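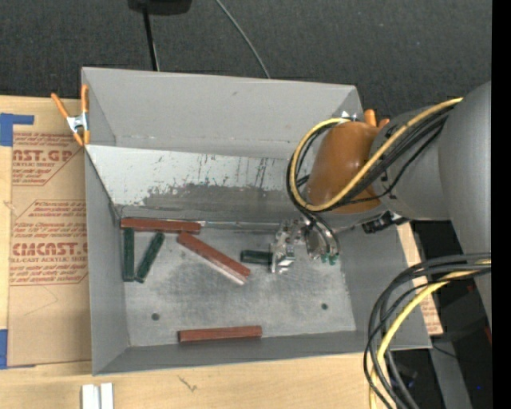

Emília Hrubý wrote to me after her first weekend with the Cuser floor wax and said it went on easier than butter but she'd used way too much, and could I please put that on the page. So, Emília, it's on the page! Use less than you think. Then use a bit less than that.

Cuser Hard Wax, 30 oz tin
$67, in stock
Item no. 607

I've been selling this wax out of the Endgate store for years now and it's still the one I put on my own floors (old pine, very thirsty, two dogs). It's a soft paste in the tin and it spreads with a plain cotton rag. You don't need the fancy applicator pad, though I do sell it and I won't stop you. One tin does 140 square feet on bare boards with two thin coats. If your floor was waxed before and just looks tired, you'll get a lot further than that.

Colors
Clear, Honey, Dark Oak. The Honey is warmer than it looks on the lid — I'd call it closer to weak tea. Order the little sample pot first if you're fussy about orange tones, like I am.

How I put it on
Vacuum twice, then wipe the boards with a barely damp cloth and let them dry overnight. Work in strips along the grain, away from the wall and toward the door. Leave it until it stops feeling tacky, buff it with a clean rag, go have lunch, and do the second coat the next day. In muggy weather the first coat can take forever, so plan on an extra day and keep a window cracked.

Lay used rags out flat outside to dry before you throw them away, please. Balled-up rags with oil wax in them can heat up and catch fire. It's on the tin too, in tiny print.

Will it go over varnish?
No, sand that off first. Over the Budico oil, yes, and it looks lovely. Natália Kratochvíl did her whole staircase that way and sent me the loveliest note about it, plus a question about slipperiness. Fair question! Buff it well and it's fine in socks, but I'd still put a runner on stairs.

Shipping
Tins go out in two or three days. The Dark Oak is low right now and the next batch from Aguirre is due in September, so if the button says backorder, that's why. Unopened tins can come back for a refund. Opened ones can't, but write to me if something's off with yours and we'll sort it out.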